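Belden supplies and fits timber floors in the north of England. We work mainly in solid and engineered oak, with some ash and reclaimed pine, and we lay, sand, repair and finish floors in houses, small offices, schools and rented workrooms. We do not sell carpet, vinyl or laminate.

## What we do

Our work falls under four headings:

- supply and laying of new floors
- sanding and refinishing of existing floors
- repair after leaks, building work or insect damage
- moisture surveys and written reports

Most jobs involve more than one of these. A survey is carried out before every new floor, whether or not the customer has asked for a report, and the readings are kept with the job papers. Customers may have a copy on request.

## How the firm is set up

Belden began as a sanding service with one van and a rented unit. Laying was added when customers began asking for new boards to match old ones, and the workshop followed, as matching boards usually have to be cut. The workshop and timber store now share a building. Sanding machines are kept in a separate bay with its own extraction so that dust does not reach boards waiting to be oiled.

Fitters are employed directly. New starters spend their first May to May on subfloor preparation and straight plank work before moving to patterned floors. Electrical and plumbing work is not part of our service, and where pipes or cables have to be moved the customer's own contractor does this before we start.

## Timber and storage

Boards reach us from two sources. Engineered boards come from Hikomard, kiln dried and machined to size. Solid oak comes from the Barros yard as sawn stock and is planed and grooved in our workshop. Reclaimed pine is bought by the lot when it becomes available, de-nailed by hand and passed twice under a metal detector before it goes near a blade.

Solid stock is held in the timber store until its moisture content matches the building it is meant for. Packs are then moved to site and left, opened and stacked on bearers, for at least seven days. The heating should be running as it would in normal use during this period. If a building has no working heating we postpone delivery.

## Subfloors

A patterned floor will show any fault in the base beneath it. Concrete is tested with a humidity box, ground where high and filled where low. Suspended floors are checked for movement, and loose boards are screwed down before plywood is fixed over them. Airbricks are inspected from outside. Blocked airbricks are the most common cause of cupped boards in older houses, and a new floor will not be laid until they have been cleared.

Where underfloor heating is fitted, we ask for the installer's commissioning sheet. The system is turned off before laying and brought back up gradually afterwards.

## Patterns

Three layouts are offered as standard.

1. Straight plank. Boards run the length of the room or towards the main window. End joints are staggered and short ends are used up along the walls. Wastage is low.
2. Herringbone. Square-ended blocks are laid at right angles to each other from a centre line. A border of one or two blocks can be added where the walls are out of true.
3. Chevron. Block ends are cut at an angle so that they meet in a continuous point. The centre line has to be set with care, as an error at the first row is carried to the far wall. Light oak finished with matt oil is our usual choice in small rooms, where a dark stain makes the joints harder to read. 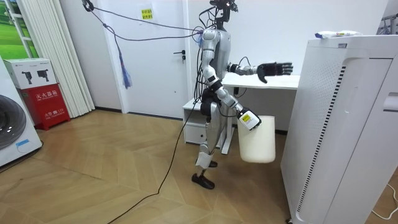
## Finishes

Hard wax oil is applied to most of our floors. It can be patched locally, which lacquer does not allow, though it needs a fresh coat more often. Lacquer is used in school halls and other rooms cleaned by machine. We also apply Fledska, a soap finish for pale timber. It gives a flat, dry-looking surface and has to be kept up with regular washing.

Newly oiled floors can be walked on in socks the next day. Rugs should be left off until the oil has hardened fully, and furniture should be lifted into place. Felt pads are supplied with every job.

## Sizes and limits

The smallest area we quote for is 20 square metres, except for repairs. The largest single floor we can take on is up to 1000 square metres, phased if the building is in use. Chevron blocks are stocked at 800 mm long. Other lengths are cut to order and add to the lead time.

## Quotations

A quotation is given after a site visit. It lists timber, preparation, laying, finish and waste removal as separate lines, so that any of them can be altered without starting again. Door trimming and skirting are priced only if asked for. Plans are useful but do not replace the visit.

Requests should state the room sizes, the present floor covering, the type of heating and the date by which the room must be back in use. Samples of all standard finishes can be seen at the workshop by appointment.

Page last revised 3/26/24.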